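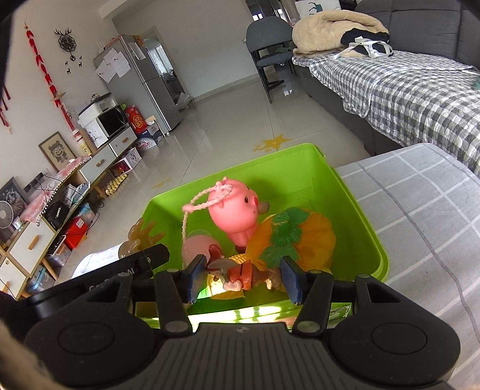
# Toy box round starts again on the Baltolow estate

Families on the Baltolow estate have started passing their toys about again, and if you have a child under eight and a living room you can no longer cross in your socks, you may like to know how to join in.

The toy box round, as everyone on the estate calls it, first ran two winters ago and then rather fizzled out when its founder moved to the other side of town. It came back in February thanks to Setsuko Okabe, who lives on Delten Road with her daughter, her son-in-law and two grandchildren, and who says she was simply fed up with buying things that were loved for a fortnight and then sat at the bottom of a bin for the rest of the year.

The idea is an easy one. Each household fills one bin with toys the children have gone off, puts the lid on if there is one, and hands it to the next household on the list. A month later it moves along again. At the end of the round your own bin comes home, by which time (so the theory goes) your children will have forgotten what was in it and will greet the lot like long-lost friends. At present 18 households are taking part, most of them on Delten Road and Irex Close, with a few up the hill towards the Iwasaki bakery.

It is a cheerful muddle, what goes into these bins. One lime-green one has a pink pig in it with a loop of rope on its head, a pumpkin-shaped toy with green leaves all over it, and a see-through amber thing with spikes a bit like hands. There is a little orange-red figure too, with a grey head piece. Setsuko is quite firm that nothing should be sorted by theme or by age beyond the obvious, and that the odd bits are very often the ones that get played with.

"My grandson had a whole farm and a fire station last year," she told us, over a very good cup of tea, "and what did he carry about with him until Easter? A plastic lemon. It had come out of somebody's bin from Irex Close. I had to write them a note and ask if we could keep it a bit longer."

They could, as it happens, and the lemon is still on Delten Road.

The first round back has had its wobbles. One bin went to the wrong number and spent nine days in a porch. Another turned up with a television remote in it, which was claimed very quickly. There was also some discussion about noisy toys, particularly a drum that had evidently been round the estate once before and was remembered. The households settled it between them, and anything that beeps, sings or bangs now goes in a bag of its own at the side, so that whoever is receiving it can decide for themselves whether they are feeling strong enough.

Misaki Yokoyama, who has three-year-old twins and joined in the second week, admits she was doubtful. She had pictured herself spending whole evenings with a bowl of soapy water. In the end she says it took her one episode of something on the television to get the first lot wiped and dried, and she rather enjoyed it. The part she had not expected was the sorting out beforehand.

"You sit on the floor and you go through it all, and half of it you have never seen before in your life," she said. "Bits of other children's party bags. A wheel. I found a brooch of my mother's that I had been looking for since we moved in. I was so pleased I rang her straight away, and of course she had never noticed it was gone!"

Her twins, she added, have not asked after a single thing that left the house, though they did have a good cry over the bin itself, which they had been using as a boat. Misaki has since bought another for them to sail in, and the toys now have to manage in a cardboard box.

Several families have said much the same about the floor. It is a small pleasure, but a real one, to be able to walk from the kitchen to the front door in the dark without treading on something with corners. One father on Irex Close has got into the habit of tipping everything into the bin just before the children's bath, with the whole family joining in and the youngest allowed to put the last toy on top. He says it does not always go to plan and that the last toy can take as long as all the others put together.

For those thinking of joining, Setsuko has asked us to pass on a few pointers, which we do gladly:

- One bin or box per household, no bigger than you can carry up a flight of stairs by yourself.
- Wipe hard toys with warm soapy water and let them dry overnight. Soft ones should go through the wash.
- No batteries left loose, nothing cracked, and nothing small enough to worry the parents of a baby.
- Write your surname and house number on the bottom of the bin, in something that will not rub off.
- If a child truly falls for a toy, ask its owner. People are kinder about this than you might think.
- Please keep back anything that would cause heartbreak if it were lost. Bedtime toys should stay at home in bed.

There is no charge, and no form to fill in. Lost pieces are treated as bad luck, within reason. Jigsaws are welcome but should be counted by whoever is sending them, after an unhappy business with a 63-piece puzzle of a steam train which left one house whole and came back without its funnel.

The next round sets off in a month's time, and there is room for 8 more households. Setsuko would especially like to hear from families with children of nine and ten, as the current bins lean heavily towards toddlers and her older grandchild has been heard to complain. She would also be glad of dressing-up clothes, which can travel in a pillowcase, and of anybody with a car who could help on changeover morning, when the hill up to the bakery feels a good deal steeper than usual.

The bakery, incidentally, has offered its back table as a meeting place between ten o'clock and noon on changeover mornings, so that bins can be swapped there by anyone who finds doorstep deliveries awkward. There will be buns. Children are welcome to come along, although Setsuko suggests that parents of very attached owners might like to do the handing over while the little ones are busy choosing something with icing on it.

Names can be left at the bakery counter, or put through the door at Delten Road, where there is a shoebox on the mat for the purpose. Please include a telephone number, the ages of your children and whether you can face a drum.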